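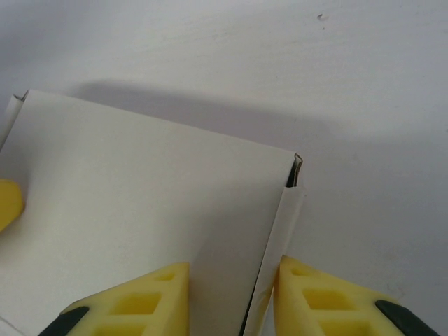

Ticket: Arm stops partway through the box-closing demo
Site: Nerbridge, ground floor workshop
Opened by: Yasmine Tawfik
Assigned to: Jailson Barbosa
Priority: High until the open day, normal afterwards
Status: Closed

Yasmine Tawfik, opening comment
Hello all, and sorry for the long message, but I'd sooner put everything in one place. As you know we have the families and the people from Spahić coming on Sunday, and the box-closing demo is the one everybody asks for. Since this morning the arm goes down to the box, starts on the flap and then stops with "grip lost" on the panel. It doesn't do it every time, which makes it worse in a way! I can clear the message and carry on, but I'd rather not be doing that in front of a room full of children. I've restarted the controller and the arm, in that order, and checked that the emergency stop button is fully out. Log attached. It covers 1,415 runs, and the message comes up in it far more often towards the end.

Jailson Barbosa
Thank you Yasmine, that's a lovely clear report and please don't apologise for the length. Could you tell me a few things when you have a moment? Are you using the same boxes as last month, or has a new delivery come in? Has anybody changed the finger pads? And is the demo running at visitor speed or at normal speed? The setting is on the second page of the panel, under Istelar, and it does like to go back to normal after a restart.

Yasmine Tawfik
New boxes, yes! Dragica ordered 2,000 of the plain white ones from Jallasis in June, when we ran out of the old stock. Pads as they were. Speed was on normal, so you were right about the restart, and I've put it back to visitor speed. It still stopped after that, though less often I think.

Dragica Živković
Just adding that I took an old box and a new one home in my bag (I know, I know) and put them on the kitchen scales and under a ruler. The size is the same but the new card is thinner, and the flap springs back more when you let go of it. I did ask Jallasis for the same card as before, and I'll ring them again.

Jailson Barbosa
That would fit very nicely, Dragica, and thank you for the kitchen work. The grip check looks at how far the fingers have closed. With thinner card they close a little further than it expects, and it decides there is nothing between them. I went back through the log and the first "grip lost" is at run 1,163. Yasmine, would that be when you opened the new boxes?

Yasmine Tawfik
I've looked in the workshop diary and yes, it's the same afternoon. Well found!

Jailson Barbosa
Good. Please try the following, and take your time over it.
Stop the demo and let the arm go back to its rest position.
On the panel open Grip, then Part thickness, and choose Measure.
Hold one of the new flaps between the fingers when it asks, and keep your own fingers well back.
Press Save, then go back and open the page again to make sure it kept the new value.
Set visitor speed again.
Run the demo with a fresh box. The creases on a used one go soft and will give you a different answer.

Yasmine Tawfik
Done, with Decha Sriwong on the stop button. The first time it didn't keep the value, as I'd left the page before the tick came up. The second time it did. We ran it through the rest of the morning and then again after lunch with no message. Could I leave the ticket open until the visit is over, please? I'd feel better.

Jailson Barbosa
Of course. I've made 2 copies of the old settings in case you want to go back to the old boxes, one on the controller and one in the shared folder.

Yasmine Tawfik
The visit went well, thank you everyone. It stopped once, when a visitor handed us a box that had been sat on, and Decha cleared it before I'd reached the panel. Zorica Stojanovska from Spahić would like the thickness steps in writing for their own arm, so I've said I'd ask. Happy for this to be closed.

Jailson Barbosa
Steps sent to Zorica this afternoon. Closing. Dragica, if Jallasis do change the card back, please measure again before the first run.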